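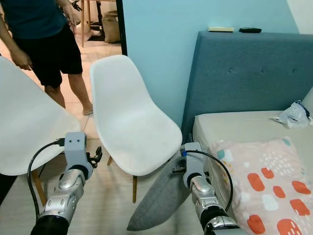 Rokeya Majumder asked at the January review whether a student project should be graded on the task or on the record the team keeps of it. The course adopted the second view, and these notes follow it.

Opening. Welcome the audience and introduce Team Stenham: Efa Edwards and Darius Lazăr. State that the course runs for 20 weeks and that household handling is the assigned topic.

Main point. The team chose soft items. A cushion changes shape when it is pinched, so the place where the gripper takes hold matters. In the picture the right arm has it by the edge. Let the audience look before going on.

Next. Explain the log sheet: 30 attempts per item, each signed by both students. Mention that Esben Thygesen will take questions on grading.

Hand over to Efa for the section on two-arm folding.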